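Unit 3: Laying out a sorting table
Dilwyn Parry, Cescombe

Sorting tasks need a clear surface and a home for each group. A plain tabletop is best, as patterned cloths make small pieces hard to pick out. Put the plate down first, then scatter the letters to one side, flat and turned at different angles. Leave gaps between them.
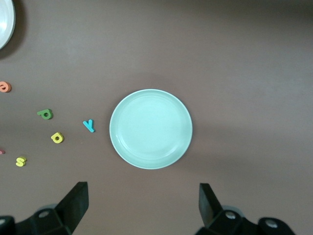 Fig. 3. Foam letters to the left of a pale green plate.

Lowercase letters are harder than capitals once turned. Note any confusion between p and d, or between a and e, on the record sheet. Do not straighten a letter for the learner.

A full set has 26 letters. Use a few at a time to begin with and keep the rest in the box.

Reading for March: Macedo, chapter 3.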